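Werkstattbuch, Freitag, 7:14 Uhr

Knochenleim, zweiter Durchgang. Gestern die neue Lieferung von Staniforth angesetzt, Perlen, laut Etikett für Furnierarbeiten. Über Nacht quellen lassen, kaltes Wasser, Deckel drauf. Heute früh waren einige Perlen im Kern noch hart. Der Händler schreibt »quillt vollständig in wenigen Stunden«. Glaube ich ab jetzt nicht mehr.

Zum Vergleich steht daneben der Rest von Irkutine, gleiche Menge, gleiches Wasser. Der war durch. Kann auch am Alter liegen, die Dose ist seit April offen, und wer weiß, wie viel Feuchte die gezogen hat. Also kein sauberer Vergleich, bitte nicht so weitererzählen. 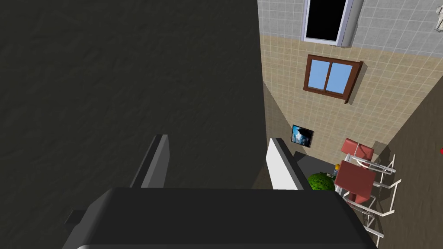 Beide Gläser ins Wasserbad. Der Regler zeigt brav seine Zahl an, das Einsteckthermometer eine andere. Ich traue keinem von beiden. Der Leim lief vom Pinsel in einem dünnen Faden, damit habe ich weitergemacht. Geruch bei Staniforth deutlich strenger, muss nichts heißen.

Proben: Eiche auf Eiche, Flächen mit dem Zahnhobel aufgeraut, je 2 Stück pro Leim. Das ist zu wenig, um irgendetwas zu behaupten, mehr Abschnitte waren nicht da. Wer neue zuschneidet, bitte stehende Jahresringe nehmen, sonst fangen wir wieder von vorn an.

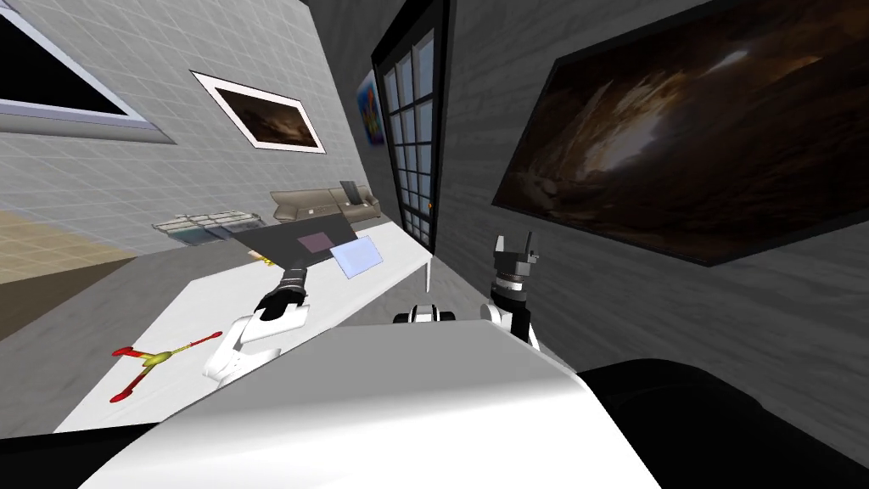

Weißer Arm über der Tischplatte, rechts der zweite, fast senkrecht.

Zur Behauptung im Flirkport-Heft, man könne mit Harnstoff die offene Zeit fast beliebig strecken: steht ohne Mischungsverhältnis da, ohne Holzart, ohne Raumtemperatur. Habe es trotzdem probiert, eine Messerspitze ins Irkutine-Glas. Offene Zeit subjektiv länger, gestoppt habe ich sie nicht (mein Fehler). Ob die Fuge dabei weicher bleibt, sagt das Heft natürlich auch nicht.
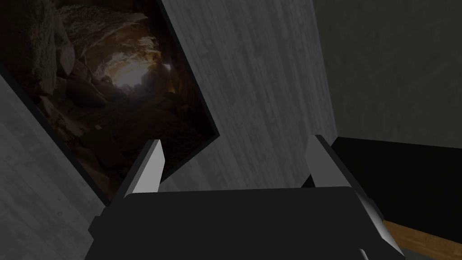 Jendinar-Zwingen: zwei davon geben unter Druck nach, man muss nachziehen. Für die Proben die alten genommen. Unterlage war Zeitungspapier, das klebt jetzt an zwei Klötzen - beim nächsten Mal Wachspapier, liegt im Schrank unten.

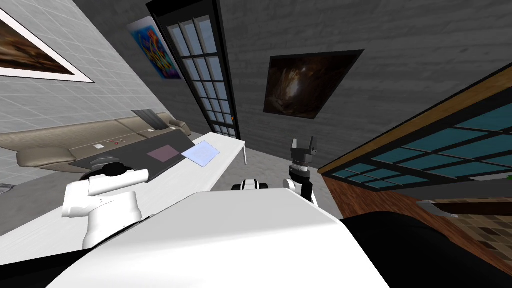 Rechter Arm angehoben, beide Greiferfinger zeigen nach oben.

Auspannen frühestens morgen. Bruchtest erst danach, und zwar mit Waage und nicht wieder mit dem Knie. Das Harnstoffglas ist mit H beschriftet, bitte nicht für den Stuhl verwenden. Offen: Thermometer in Eiswasser prüfen, 300 g Perlen nachbestellen, aber noch nicht bei Staniforth.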